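The trouble with gripper comparisons

Every few months someone publishes a table of robot grippers with ticks down one side and a winner at the bottom. I have stopped reading them, mostly because I spent a good part of June helping to make one.

We had two hands on trial, the Zerkden and the Pukis. Both are two-fingered, both bolt to the same flange, and both come with a brochure showing an egg. I have never been asked to pick up an egg at work. I have been asked to pick up slippery pouches, bent brackets and things with labels peeling off, and the brochures have nothing to say on those.

We ran 1,706 picks in all. The Zerkden came out 2 points ahead, and within a day that figure was in a slide and people were talking as though the matter was settled. I don't think it was. Halfway through we changed the controller settings on one arm and left the other alone. The Pukis had its pads replaced and the Zerkden kept its old ones. A different person set out the parts in the second week and, being tidier, gave whichever hand was running an easier time of it. A gap of 2 points will fit inside any of those with room to spare.

Then there is the wrist camera. Suppliers now sell it as part of the gripper, and Surnard in particular talks as if good footage made for a good grip. What I got was a view that tips over whenever the wrist rolls through 90 degrees, with a lot of its own fingers in it.

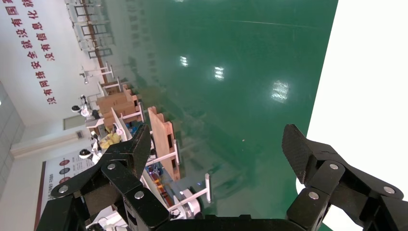 A shiny floor gives you ceiling lights twice, once where they belong and once where they don't, and any software that hunts for edges has to cope with both. None of that gets into a score out of 100. Nor does the time spent fiddling with exposure, which on our bench was longer than the time spent picking.

Benmoussa's answer is a standard set of test objects, the same for every buyer. I can see the appeal, but suppliers will tune for the set, as they would be daft not to, and we'll be back to eggs.

I'd sooner see the failures written up - what was dropped, at what angle, and what had been changed that morning. It would make a dull table. We bought the Pukis in the end, on delivery time.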